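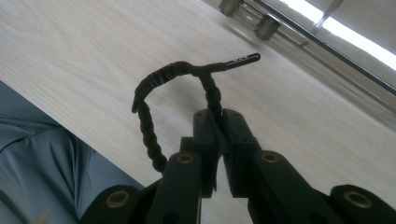
Section 4: Setting up the cord tracker in Calard

Okay, by now you should have Calard installed and the wrist camera streaming (if not, go back to Section 3, I'll wait). This is the part where we get the software to follow a thin, bendy thing like a shoelace while it's held in the jaws. I've set this up more times than I'd like and the steps below are the order that works for me.

You'll need the Plusten plug-in, version 2 or later, and a finished jaw calibration.

1. Open Calard and load your calibration file. The status bar should go green. If it stays yellow, the file is probably from an older rig and you'll have to redo it.

2. Go to Perception, then Thin Objects, and turn on Centerline. Leave Surface Mesh off. It eats memory and does nothing useful on a cord.

3. Draw the jaw mask. Trace around both jaws and the linkage arms, and take in the bushings too - those shiny brass rings throw highlights that the tracker loves to grab onto. I draw mine a little fat.

4. Set Min Contrast to 15. Black cord over a pale wood table is an easy case and you could go higher, but right where a black cord meets black jaws there's hardly any contrast at all, so I keep it low and let the mask do the work.

5. Close the jaws on the cord and press Seed. Click once on the strand just above the jaws, then once on the tip you care about. For a lace that's the aglet.

Note: Calard wants to call the first free end it finds "Tip A." With a lace that has one hard aglet and one frayed stub, it can pick the wrong one! Check the label before you go on, and hit Swap Ends if you need to.

6. Turn on Crossing Resolver. When the cord loops over itself, the tracker has to decide which strand goes where, and with this off it takes the shortest path and cheerfully skips your whole loop. Set Max Turn to 90 degrees to start. Stiff cords are happy with less.

7. Check the overlay. You want one unbroken colored line from the jaws, around the loop and out to the end. Little gaps are fine (they fill in after a few frames), but a line that jumps across open table isn't.

Note on tape: if part of your cord is wrapped in tape, the texture changes from braid to flat shiny bands and the tracker may split it into two cords. Raise Join Distance one notch at a time until they merge. Don't crank it all the way up or it'll start joining the cord to the table edge.

8. Save the profile. I name mine by material, so "black braid" and so on, and past me has been thanked for this often.

Caution: don't turn on Follow Mode until the overlay has been steady for 485 frames. There's a counter in the lower corner. Follow Mode sends the tip position straight to the motion planner, and if the tip label flips, the arm goes after the wrong end at full speed. Keep your hands back and the stop button close the first time you try it.

Caution: glass and polished metal near the work area can give you a ghost cord, a faint second line off in the reflection. Crop the workspace box in tight so it stops at the table edge.

If you're using the Tosh planner, skip to Section 6. Everyone on Nisell keeps going with Section 5, where we set the grasp offsets.

Last updated June 1, 2020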